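4/1/20

So I've been making sourdough, like apparently everyone else with an oven and too much time indoors. I know, I know. I held out for as long as I could, and then Graça from choir sent me a photo of her loaf and I was weighing flour within the hour.

Graça Patrício has been baking for years, I should say, long before it was a thing. Her starter is called Femo. I asked why and she said it just looked like a Femo, and I couldn't argue. Mine is called Vi. Vi lives in a jam jar on top of the boiler with a tea towel over her head and she smells of nail varnish some mornings and yoghurt on others.

The first week was grim. I fed her twice a day, morning and night, and she sat there like wallpaper paste. On day five there was a burst of bubbles and I got terribly excited and rang my brother-in-law Jayson, who was polite about it. By day six she was flat again! I very nearly tipped her down the sink. Graça told me to swap half the white flour for rye and leave her alone for a bit, and two days later she'd climbed right up the jar and was pushing at the towel.

Flour has been the other problem. Our Co-op has had none for a fortnight apart from one sad bag of cornflour. I ended up getting a big sack of strong white through Cherry Mae, whose cousin works at a bakery wholesaler, and it's now living in the hall next to the shoes. I've had to move the umbrella stand.

Anyway, loaf one. 400 grams of flour, 75 of starter, a good pinch of salt, and water until it looked right (this was my mistake, weigh your water). It spread across the tray like a cowpat. We ate it toasted with a lot of butter and Nestor next door, who got half of it left on his step, said it was "very filling".

Loaf two was better. I did it in the old casserole dish with the lid on, as hot as the oven goes, and took the lid off for the last twenty minutes. It had a proper crust that crackled when it came out. The middle was still a bit gummy because I cut it straight away, and I will probably do that every single time until I die, so there's no point telling me off in the comments.

Loaf three I left overnight in the fridge, and oh, the difference! Sour, chewy, a few decent holes. It weighed 641 grams on the kitchen scales, and I only know that because I was so pleased with it I wanted to know everything about it. I've written the timings on the back of an envelope and stuck it inside the cupboard door.

The shaping is what I can't get the hang of. I've watched so many videos now. Everyone has these quick, dry hands and the dough just tucks itself under like a cat settling down, and then I try it and I'm wearing gloves made of glue. I've been told to wet my hands, flour my hands and oil my hands, all by people who sounded very sure of themselves. Wet is winning so far.
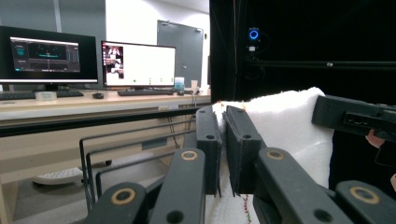 ## What's next

Noel wants cinnamon buns made with the leftover starter, and I've found a recipe that looks doable if I can get hold of more butter. I'd also like to try one with walnuts. If anybody has a good way of using up discard that isn't pancakes, please tell me, we've had pancakes four days out of seven and I'm going off them.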